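家事ロボットに段ボール箱の片づけを任せられるか　自宅・作業場で試すための手順

ロボットが洗濯物をたたむ動画、皿を食洗機に入れる動画、卵を割る動画。毎月のように新しいものが回ってきます。見るたびに「で、うちの箱は片づくのか」と思ってしまうのは、私が通販の空き箱に埋もれて暮らしているからかもしれません。

このページでは、五本指のハンドを付けたロボットに「段ボール箱を持ち上げて、動かして、置く」という仕事をさせ、使いものになるかどうかを自分で判定する方法をまとめます。買う前の試用、貸し出し機の評価、展示会で営業担当に何を頼むかを考えるときにも使えるはずです。先に私の立場を書いておくと、いまのところ家庭向けにはかなり疑っています。ただ、疑うにも手順が要ります。動画だけ見て「すごい」と言うのも「どうせ無理」と言うのも、手間のかけ方としては同じです。

なぜ箱なのか

箱は簡単そうに見えます。角があって、平らで、だいたい動かない。ところが人間が箱を持つときにやっていることを書き出すと、結構な量になります。片手で少し傾けて重さを見る。底が抜けないか指で確かめる。中身が片側に寄っていたら持ち替える。ふたが開いていれば親指で押さえる。これを誰も練習した覚えがないまま、電話をしながらやっています。

もうひとつの理由は、箱なら失敗しても被害が小さいことです。いきなりグラスで試すのはやめましょう。私は以前ひとつ割りました。

用意するもの

・ロボットアームとハンド（先端の形式は問いませんが、この手順は五本指を想定しています）
・段ボール箱を大小で何種類か。新品だけで揃えず、一度つぶして組み直したものを必ず混ぜる
・重りになるもの。本、米袋、水のペットボトルなど
・キッチンスケール
・養生テープ
・ストップウォッチ（携帯電話で十分）
・紙の記録用紙とペン
・非常停止ボタン。手の届く場所に置けないなら試験はしないこと

記録は紙をすすめます。表計算ソフトに打ち込んでいると、そのあいだに起きた小さな引っかかりを見逃します。

手順1　人間の基準をとる

ロボットより先に、まず自分でやります。箱を床から作業台に上げ、向きを変え、棚に置く。これを普通の速さで繰り返し、時間を書いておきます。

馬鹿らしいと思って飛ばす人が多いのですが、この数字がないと後で「思ったより速かった」という感想しか残りません。「思ったより」の中身は、直前に見た宣伝動画で決まってしまいます。

手順2　作業の範囲をテープで区切る

養生テープで、箱を取る場所と置く場所を囲みます。囲みは箱よりひと回り大きい程度で構いません。

次に、部屋をどこまで片づけるか決めます。デモ用の部屋は例外なく片づいています。床に何もなく、背景は無地で、照明は均一です。自宅で使うつもりなら、自宅の散らかり具合のままで試してください。窓の光もそのままにします。昼と夕方で成績が変わるなら、それも結果のうちです。

手順3　空箱から始める

最初は空箱です。軽いから楽だろうと考えがちですが、軽い箱は触っただけで逃げます。指が一本先に当たると箱が回り、残りの指が空振りする。人間はこの逃げを見越して、反対側に体や壁を使います。

見るところは次の三つです。

・指が箱に触れた瞬間に、箱がどちらへ動くか
・動いたあと、ロボットがやり直すか、そのまま予定どおり動き続けるか
・やり直す場合、誰かが操作画面に触っていないか

三つ目は特に気をつけてください。「自律動作です」と言われた試験で、部屋の隅の人がずっとコントローラーを握っていたことがあります。遠隔操作が悪いとは言いません。遠隔操作なら遠隔操作として評価すればよく、その場合の人件費も計算に入れるだけの話です。

手順4　重さを足す

スケールで量りながら、中身を少しずつ増やします。最初は300グラム。箱の中央に置いてテープで固定します。ここで安定しないようなら、先へ進む意味はありません。

中央でうまくいったら、同じ重りを箱の隅に寄せます。多くの機械はここで急に下手になります。重心がずれた箱を指先で持つと、手首のほうに回す力がかかり、箱がおじぎをします。人間は手のひらを底に滑り込ませて受けますが、手のひらを支えとして使えるハンドは意外に少なく、広い手のひらが付いていても、そこに荷重をかけてよいかどうかは別の問題です。仕様書で必ず確認してください。

仕様書に「可搬重量」としか書いていない場合は、どこで支えたときの数字なのかを問い合わせます。返事に時間がかかるメーカーは、少なくとも正直に調べてくれている可能性があります。即答のほうを私は警戒します。

手順5　回数を重ねる

1回成功したら合格、とはしません。同じ条件で80回やります。多いと思うでしょうが、家に置けば数か月で届く回数です。

私は知人のヘンク・セーヘルス（Henk Segers）の作業場を借りてやりました。一日では終わらず、結局2日かかりました。初日の午後には、二人とも箱を見るのが嫌になっていました。しかし飽きてきた頃に出る失敗こそ、知りたい失敗です。指の付け根が温まって動きが鈍る、箱の角がへたって滑りやすくなる、床のテープがはがれて目標がずれる。編集済みの動画には、まず入りません。

失敗は種類を分けて書きます。

落下：箱が手から離れた
ずれ：置けたが、テープの囲みから出た
停止：途中で止まり、人の操作が必要になった
破損：箱に穴やへこみができた
見逃し：つかめていないのに、つかんだものとして動作を続けた

いちばん厄介なのは最後の「見逃し」です。落とせば音がしますが、見逃しは静かに起こります。箱を持たない手が、箱があるつもりで棚まで行って丁寧に開く。見ていると少し気の毒になりますが、これを自分で検知できない機械を、留守中に動かすわけにはいきません。

手順6　ハンドを近くから見る

成績表がそろったら、ハンドを箱の近くに寄せて止め、横と上から眺めます。動いているあいだは全体の動きに気を取られるので、止めてから見るのがこつです。安全のため、覗き込む前に電源の状態を確認してください。

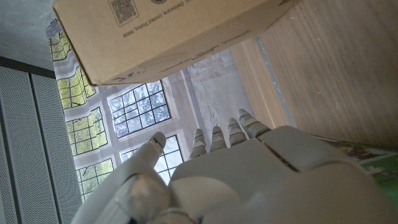 親指と四本の指を備えたハンドと段ボール箱。指の節ごとに細い隙間がある。

見るべき点は、まず指の節の隙間です。段ボールは紙粉が出ます。隙間に粉やテープの切れ端が入ったとき、自分で掃除できる構造かどうかを調べます。分解が必要なら、その費用と日数も聞いておきましょう。

次に指先の表面です。つるりとした仕上げは見栄えがしますが、見た目だけでは摩擦の具合はわかりません。電源を切った状態で、指先に段ボールの切れ端を当てて引いてみてください。すっと抜けるなら、握る力を強くして補うことになり、そのぶん箱がへこみます。滑り止めのカバーを足せる機種もありますが、交換部品の値段を先に見たほうがいいです。

それから、親指です。ほかの指と向かい合わせになるまで動くのか、横に開くだけなのか。五本あれば人間と同じように使えると思ったら大間違いで、箱の仕事に限れば、二枚の板で挟む単純なグリッパーのほうが成績のいいことは珍しくありません。指の本数は性能の証拠になりません。

手順7　時間を合計する

ここで手順1の数字を出します。比べるときは、ロボットの動作時間だけでなく、次のものも全部足してください。

・起動と位置合わせの時間
・人が箱を取りやすい向きに置き直した時間
・止まったあとの復旧時間
・掃除と点検の時間

私たちの記録では、人間が同じ回数をこなす時間に対して、動作だけならまだ弁護の余地がありました。復旧を足したところで、ヘンクが黙ってペンを置きました。全部で140分、そばに立って見守っていた計算になる日もありました。その時間で、私は家じゅうの空き箱をつぶして縛れます。

よくある反論について

「学習すれば良くなる」
そうかもしれません。であれば、良くなってから同じ試験をもう一度やりましょう。記録用紙を捨てずにおくのはそのためです。更新のたびに同じ箱、同じ重りで測れば、進歩したかどうかは数字でわかります。私も、成績が上がったという結果なら喜んで書きます。

「工場ではもう動いている」
動いています。ただし、箱の寸法が決まり、来る向きが決まり、間に人が入らない場所での話です。以前、アンス・ファン・ダイク（Ans Van Dijk）に倉庫の設備を見せてもらったとき、彼女がいちばん長く説明したのはロボット本体のことではなく、箱の向きをそろえるためのコンベヤーのほうでした。家にはそのコンベヤーがありません。

「見守るだけなら楽だ」
楽ではありません。いつ止まるかわからないものを見ているのは、自分で運ぶより疲れます。一度やってみることをすすめます。

判定の目安

次のどれかに当てはまるなら、家庭での導入は見送りでいいと思います。

・見逃しが一度でもあり、機械側がそれを検知しなかった
・復旧に毎回、人の手が要る
・重りを隅に寄せただけで結果が大きく崩れる
・箱を置き直す人の時間が、運ぶ時間より長い

作業場の場合は少し甘くしてもかまいません。箱の種類を絞り、置き場所を固定し、人が近づかない柵を設けられるなら、合格する機種はあるでしょう。そこまで条件をそろえたら、五本指でなくてもよくないか、という疑問は残ります。

洗濯物や食器で試したい人は、手順1から5までをそのまま置き換えて使えます。布はつかんだ場所によって形が変わるので、失敗の分類に「からまり」を足してください。私のほうは10月にもう一度、同じ箱で測り直す予定です。箱はもうだいぶへたっていますが、交換せずに使います。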